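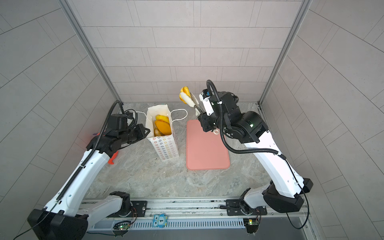
Two-arm bagging cell during a food-packing run, with the paper bag standing left of the cutting board.

Setting Up a Two-Arm Food Handling Cell: Working Rules for Bagging Tasks

Written by Sveva Marchetti for the Clarby bench automation notes. Last revised in October.

Scope

These rules apply to small tabletop cells in which two arms share one work surface and move soft food pieces into an open bag. They were drawn up for the cells at the Sanley site and later adopted at Jusgate with minor changes. They do not replace the risk assessment for your own installation. If your assessment is stricter on any point, follow your assessment.

Food used under these rules is test material. It is not served. A cell intended to pack food for sale needs food-grade covers, washdown protection and a cleaning record, and none of that is handled on this page.

1. Prepare the work surface

Power the arms down before reaching into the cell. Wipe the floor from the back wall toward the front rail and let it dry. Check the corners where the side walls meet the back wall, as crumbs collect at the posts.

Lay the cutting board lengthwise, on the side of the arm that will hold the utensil. Leave a clear gap between board and bag. The utensil arm crosses this gap on every transfer, and a bag placed too close will be struck by the tips on the way up.

Remove any loose part that the task does not call for. If a part has to stay on the board, note it in the run sheet with its position.

2. Place the bag

Use a bag that stands without support. Paper gift bags are acceptable. Open the mouth fully and press the base flat with your hand.

Handles need attention. String handles will catch on a fingertip or on the end of a utensil. Fold them outward, away from the opening, and check again after the first few transfers – they tend to spring back. If a handle crosses the mouth at any point, stop and reset it by hand. Do not let the operator try to clear it with the gripper.

Stop loading when the pieces rise above the rim by more than a third of their length. A bag filled past that point becomes top-heavy and the next piece usually slides off the stack.

3. Check cables before power-on

Move each arm by hand through its full working range with the power off. Watch the corrugated cable, in particular the loop at the wrist. It should follow the arm without pulling tight and without dropping low enough to touch the food or the bag.

Then check:
Base brackets tight against the rail, no visible gap.
No wire lying over the vent slots below the rail.
Boards at the front showing green after power-on.
Cell number on the rail matching the number on the run sheet.

A mismatch in the last item is the most frequent error in our logs. Runs filed under the wrong cell have to be discarded.

4. Set limits

Set tip speed to 200 mm/s for all moves above the work surface, and to 30 mm/s for the last part of the approach to the bag mouth. The slower figure also applies whenever both grippers are working at the bag.

Assign one arm as the holding arm and the other as the utensil arm, and keep the assignment for the whole run. The holding arm approaches the bag from its own side and stays outside the opening while the utensil is over it. Mazza controllers allow a keep-out zone to be tied to the other arm's wrist. Use it. On controllers without this function, set a fixed zone above the bag mouth and release it by hand.

5. Utensil handling

Grip the utensil by the handle only. Set the closing force on an empty utensil first, then on one piece of the test food. Soft sponge or bread marks easily, and a crushed piece counts as a failed transfer even if it lands in the bag.

Picking up two pieces at once is permitted if the run sheet says so. Otherwise put both back and repeat the pick. Lift clear of the bag rim before moving sideways.

6. During the run

Hands stay outside the enclosure while either arm is enabled. This includes small corrections. Fallen food is left where it is until the run ends, unless it lies under a planned contact point. In that case press stop, wait for both arms to settle, remove power, and then reach in.

7. Closing out

Park both arms clear of the bag before power-off. Record the transfer total, the stops and the reason for each. Discard the test food and the bag. Wash the board and the utensil.

Inspect the gripper fingers after every 173 transfers and replace the wrist cable at 3000. Both counts restart when the part is changed, and the new count is entered on the cell card the same day.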